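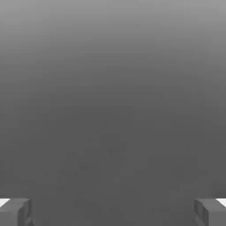 图1 仿真画面:空夹爪,两根夹指,灰色背景

Jedska 共享工坊 > 自制机械臂 > 讲义 > 第3讲 夹爪进仿真

第3讲 先在电脑里把夹爪装对

上一讲我们把Erko的底座和大臂拧到了一起,大家回去以后在群里发的照片我都看了,走线五花八门,有人用扎带扎得像粽子,也挺好,能动就行。这一讲先不碰螺丝刀,搬把椅子坐到电脑前面来,我们把夹爪搬进仿真里。

我知道有人想直接上手装,我第一次做Erko的时候也是这么干的,夹爪打印出来,舵机一插,脚本一跑,两根夹指撞在一起,舵机嗡嗡响,等我找到电源开关,齿轮已经磨平了一圈。那个舵机现在还放在Jedska靠窗那个零件盒里,谁想看自己去翻。后来我就老实了,新夹爪一律先在仿真里张开、合拢,跑顺了再上电。

我们用的场景文件叫Zakaria,名字没什么讲究,是我给文件夹起的。它里面只有一块平面、一盏灯、一个夹爪和一个虚拟相机,别的都删了。图1里就是这种素得不能再素的画面,指间空着,后面一片灰。刚开始就要这么素!背景越简单,出了毛病越容易看见。等夹爪本身没问题了,再往里加桌子、杯子、积木都来得及。

一、开始之前要准备的东西

电脑不用很好,我那台旧笔记本也跑得动,就是风扇吵一点。工坊里公用的那台装好了环境,登录以后桌面上有个Zakaria的文件夹,复制一份到自己的目录里再改,别直接改原件。上一期有人直接改了原件,把重力方向弄反了,后面一组打开一看,所有东西都往天上飘,查了一个晚上。

手边还要有:

卡尺一把(工坊抽屉里有,用完请合上再放回去)
自己那套夹指的打印件,或者至少是最后一版的模型文件
纸和笔,画草图用,别笑,这个最有用
上一讲发的接线表,后面对舵机编号要查

没有打印件也能先做,用模型文件里的尺寸就行,只是打印出来多少会有点缩,孔会偏小,边会鼓,所以拿到实物以后请重新量一遍,把数改过来。

二、量夹指

先把夹指平放在桌上,量长、宽、厚,再量安装孔到指尖的距离。最后这个距离最要紧,我们这一版Erko的夹爪,两指全开的时候内侧间距是44毫米,这个数在课上会反复用到,请写在草图的最上面。

量的时候卡尺要卡在平的地方。我们的夹指内侧有凹槽,还有小的斜面凸起,卡尺一不小心就滑进凹槽里,读数就小了。我的习惯是每个尺寸量3次,三次差得多就说明卡歪了,重来,差得不多就取中间那个。

还有一件事:左右两根夹指要分开量,哪怕它们是同一个文件镜像出来的。打印机的床不平,左边那根可能翘一点,右边那根可能底下有一圈裙边没刮干净。仿真里它们是完美对称的,桌上的可不是,差多少要心里有数。

草图上请把这几样标出来:哪边是指尖,哪边是安装端,内侧朝哪里,张开的方向用箭头画。箭头千万别省,等会儿写关节方向的时候,十个错里面有八个是把正负号弄反了,看一眼箭头就能找回来。

三、把模型放进场景

打开自己那份Zakaria,先把旧的夹指模型删掉,再把自己的导进去。导进来以后看大小。如果夹爪大得把整个窗口塞满,或者小得找不着,多半是单位错了,建模软件里用的是毫米,仿真里用的是米。把缩放改一下就好,这个不用慌,每期都有人碰到,我自己上个月还碰到一次。

大小对了看朝向。指尖应该朝着要抓的东西那边,两根夹指的内侧面对面。听上去是废话,可是镜像的时候很容易镜错轴,出来的夹指外形看着差不多,内侧的凹槽却跑到外面去了。怎么查呢?把视角拉近,看那两道凹槽和下面的小斜面,左右应该像照镜子一样对着。图1里两边夹指内侧的深色窄条和斜出来的小块就是对着的,上边缘也在同一个高度上,你们摆好以后应该能得到类似的样子。

位置怎么对齐?我的做法是先把夹爪的中心设成原点,左指往左移半个开口,右指往右移半个开口。不要用鼠标拖!鼠标拖出来的位置看着正,放大一看总差一点点,合拢的时候一边先碰到,另一边还差一截。输入数字最省心。

四、碰撞形状

这一节稍微啰嗦一点,因为大家卡得最多的就是这里。

仿真里一个零件有两套形状,一套用来看,一套用来算碰撞。看的那套可以很细,凹槽、倒角都留着。算碰撞的那套要粗,最好用几个长方体拼起来。为什么?物理引擎每一步都要算谁碰到了谁,三角面越多越慢,而且凹进去的地方引擎处理得不一定好,有的引擎会偷偷给你补成凸的,你眼睛看见有个槽,它那边其实是实心的。

我给夹指拼的碰撞形状只用了2个长方体,一个管主体,一个管指尖的接触面。够用了。内侧那个小斜面要不要单独做?看你抓什么。抓方块不用,抓圆的、扁的,最好加一个楔形,不然东西会从下面溜出去。

拼完以后把碰撞形状显示出来看一眼。快捷键写在公用电脑旁边那张纸上,每个版本不太一样,我就不抄在这里了。看的时候注意:

碰撞形状不要比外形大出一圈,不然还没贴上就停了
也不要缩得太里面,不然夹指会插进物体里,再被弹开
左右要一样大,复制过去再镜像,别各做各的
安装端那一头不用管得太细,反正碰不到东西

有一回我把左指的碰撞盒忘了镜像,它就悬在两指正中间,看不见摸不着。夹爪怎么都合不拢,我还以为是力矩不够,一路往上加,加到最后方块一放进去就飞了。所以现在我凡是遇到合不拢,第一件事就是打开碰撞显示。

五、关节和限位

每根夹指装在一个滑动关节上,沿着草图上的箭头方向移动。左指的轴和右指的轴方向相反,这样给同一个正数的时候,两根就一起往中间走。如果你给了正数,一根往里一根往外,像在一起散步,那就是有一边的轴没反过来。

限位一定要写。下限是全开,上限是刚好合上,再留一丝余量。没有限位的话,两根夹指会互相穿过去,仿真里看着好玩,脚本要是直接搬到真机上,就是我那个舵机的下场。

开合速度先给慢一点。仿真里调快了不花钱,可是我希望大家养成习惯,从慢的开始。真机上我也是这么要求的,第一次上电,速度调到最低,手放在电源开关旁边,眼睛看着夹爪,别看屏幕。

力也要限。我们的舵机力气没那么大,仿真里默认的上限却高得吓人,不改的话你会觉得自己的夹爪能捏核桃,到了真机上连块橡皮都夹不住,心理落差很大。舵机的规格写在盒子上,查了填进去,再打个折,毕竟连杆和摩擦都要吃掉一部分。

六、相机放哪里

Zakaria里的虚拟相机我设得比较近,夹指在画面下方的两个角上,中间留出一大片给要抓的东西。有人问能不能放远一点,把整个夹爪都拍进来?可以,当成另一个视角存着,两个都要。远的用来给自己看,近的用来给后面的识别脚本看。

近的这个视角摆起来有点讲究。夹指露得太多,挡住目标,露得太少,脚本又不知道指尖在哪里。我建议先把夹爪开到最大,把相机调到两根夹指都能在角上露出一块,再慢慢合拢,看指尖有没有一直留在画面里。合到一半跑出去了,就把相机往后退一点,重来。

相机的视角宽度也别乱填。要是以后打算在真机上装摄像头,就照那个摄像头的参数填。填得太宽,边上的东西会拉长,夹指会显得又胖又歪,有人为此回去改了半天模型,模型其实一点毛病没有。

七、灯光和奇怪的颜色

灰色背景配一盏灯,画面会有明暗过渡,这很正常。图1上面亮,往下就慢慢暗成一片,没有一条清楚的分界线。这样的画面拿来检查夹爪没问题,但要是想让脚本从里面找桌面的边,那它肯定找不到,画面里压根没有边可以找。后面几讲加了桌子以后再做这件事。

再看图1里两根夹指靠外那头的白三角,一左一右,跟旁边的灰面反差很大。碰到这种特别亮的小块,我会按下面的顺序去试:

先关灯再开灯,看亮块跟不跟着灯变
把灯挪到另一边,看亮块的位置动不动
在建模软件里看那个面的法线朝里还是朝外
换一个纯色材质,看是不是贴图的问题

试的时候一次只动一样。我知道很烦,可是一口气改了三样,好了也不知道是哪样改好的,过两天它又冒出来,还得从头查。对于夹爪开合来说,亮块本身没什么影响,碰撞和外观是两套东西,前面讲过了。可识别脚本会在意,它很喜欢把亮的地方当成目标,所以进下一讲之前最好弄清楚。

还有那些淡淡的小暗斑,得凑近屏幕才看得出来。截图一压缩,这类痕迹会更难认,所以请大家交作业的时候存成无损格式,别从聊天软件里转一道再交给我,转完糊成一团,我真的看不清。

八、开合测试

好,可以让它动了!

打开测试脚本,先不放任何物体,让夹爪空着开合。我会让它连续跑289次,跑完去看日志。为什么是这个数?是我第一次写循环时随手填的,后来懒得改,就成了我们课上的传统,这样大家的日志长度一样,互相比起来也方便。

空跑的时候看什么呢。看两根夹指是不是同时到中间;看张开以后是不是回到原来的位置,有没有越跑越偏;听不见声音没关系,看曲线,曲线上要是有毛刺,说明有地方在抖。抖的原因常见的有:步长太大,增益太高,碰撞形状在全开的位置就已经碰到了夹爪底座。

空跑没事了再放方块。方块先放正中间,边长小于开口,当然要小于,不要问我为什么特地写这一句。夹住,往上提,停一会儿,放下。方块如果往下滑,先查摩擦系数,再查力。方块如果转起来,多半是两边接触的高度不一样,回到第三节去看对齐。方块如果直接消失了,往上看看,再往远处看看,它飞了,去查碰撞形状有没有重叠。

然后把方块往左边挪一点再来。真机上没有谁会把东西恰好放在正中间,我们要知道偏多少还能夹起来。把能夹起来的最大偏移记在草图旁边,左右都记,下一讲上真机要拿它来对照。

九、仿真里顺了,真机上会怎样

会有差别的,先打个预防针。

打印件会弯。仿真里的夹指是刚体,你怎么用力它都纹丝不动,打印出来的那根用力一夹,指尖就往外张。我在指尖内侧贴了一层薄橡胶,好很多,摩擦也大了。贴了橡胶以后开口会变小,记得把厚度算进去,44毫米就不再是44毫米了。

舵机有空程。你让它停在这里,它停在这里附近,从左边过来和从右边过来还不是同一个位置。仿真里可以加一点随机误差来模拟,我把那一行写在脚本里了,前面加了注释符号,想试的自己打开。

线会拽。仿真里没有线!真机上夹爪一转,舵机线绷紧了,整个夹爪就被拉歪一点点。走线的时候多留一段,固定在小臂上,别固定在夹爪上。Plolledstead那边的工坊用的是弹簧管,把线套在里面,看着很利落,我打算这个夏天也换成那样的,谁有多余的管子请告诉我。

十、课后要做的

把自己的夹指导进Zakaria,按第二节的草图填好尺寸。碰撞形状显示打开,截一张图。近视角截一张全开的图,指间不要放东西。空跑的日志整份交上来,别剪。放方块的那部分写几句话就行,夹起来了没有,偏到哪里开始夹不住,自己觉得是哪里的问题。写错了没关系,我更想看你是怎么想的。

文件夹用自己的名字命名,不要再叫“新建文件夹”了,上次收到好几个,我打开一个猜一个。

两个人一组的交一份就可以,但是请两个人都跑一遍脚本,不要一个跑一个看。看别人跑永远觉得很简单。

常被问到的几个问题,顺手写在后面:

夹爪一打开仿真就弹飞了。
初始位置有重叠。把夹指往外挪一点再启动,如果不弹了,就去找是哪两个碰撞盒叠在一起。底座那个最可疑。

我的夹指是三根的,能不能做?
能,就是第三节的对齐要自己算角度。先把两指的做完,三指的我们可以课后单独聊,我也很想看看。

没有舵机盒子了,查不到参数怎么办?
问旁边的人,大家是一起买的,型号一样。或者到零件墙上找空盒子,我都留着没扔。

改坏了怎么恢复?
从公用电脑重新复制一份。所以前面才说别改原件呀。

下一讲带上夹爪、舵机、接线表,还有装了脚本的电脑。橡胶片我来带,剪刀请自备,工坊那把剪过碳纤维,已经剪不动东西了。

讲义更新:2024年5月22日
联系人:Bakari Kirui,Jedska 共享工坊前台转 | © Jedska 共享工坊 | 返回顶部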